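3. Berth scheduling and the waiting problem at Wernton

3.1 Why small ports wait longer

Most of what has been written on berth scheduling comes from very large harbors, and it is easy to see why. They keep good records, they have people on staff who like to share them, and a small gain in turnaround time is worth a great deal of money there. The port of Wernton is a different sort of place. It has 12 berths, of which 2 can take a deep-draft bulk carrier, and its harbor office still keeps the arrival book by hand before copying it into a spreadsheet at the end of each shift. We grew very fond of that arrival book over the course of this work, and a good part of what follows rests on the patience of the people who fill it in.

The difficulty at Wernton begins with the channel. Ships drawing more than the controlling depth can only come up on the upper half of the tide, so two carriers that arrive hours apart at the outer anchorage may well end up asking for the same pilot on the same tide. Shahbazi, the towing firm that serves the port, keeps enough tugs on hand for one such transit at a time. When the second ship misses its tide it waits for the next one, and the berth that was held for it stands idle in the meantime. Pilots told us this was simply how the river worked – and for a long while we believed them.

Rahimi's earlier rule, which we call the held-berth rule, gives each ship a berth at the moment it reports its arrival and keeps that berth for it whatever happens. It is a kind rule in many ways. Agents like it, crews know where they are going, and the stevedores can set out their gear the evening before. Its weakness shows up in August, when the grain boats and the fertilizer boats come in together and the outer anchorage fills.

 Tabletop with dark mat and arm.
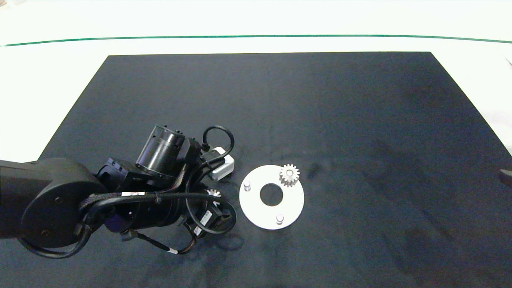
3.2 The records we used

We drew 200 vessel calls from the Wernton arrival book, taking every call for which the anchorage time, the pilot boarding time and the first line ashore had all been written down. Calls by the dredge and by harbor craft were left out, and so were the visits of the Ikia ferry, which has its own ramp and does not compete for a berth. The last call in the set was entered on Jan 10, 2019. Where the handwriting gave us trouble, Shahla Rahimi went back to the pilot slips, and where the slips disagreed with the book we took the slip.

Half of the calls, 100 in all, were used to fit the model of transit times, and the other half were put aside for the comparison in Section 4. We split them by alternate entries in the book so that both halves would carry a fair share of the busy season. Tide heights were read from the harbor office's own tables for the Jusis gauge, at the lower end of the channel. A gauge closer to the berths would have suited us better, but the one by the old coal pier was out of service for part of the period, and we did not like the thought of patching one record with another.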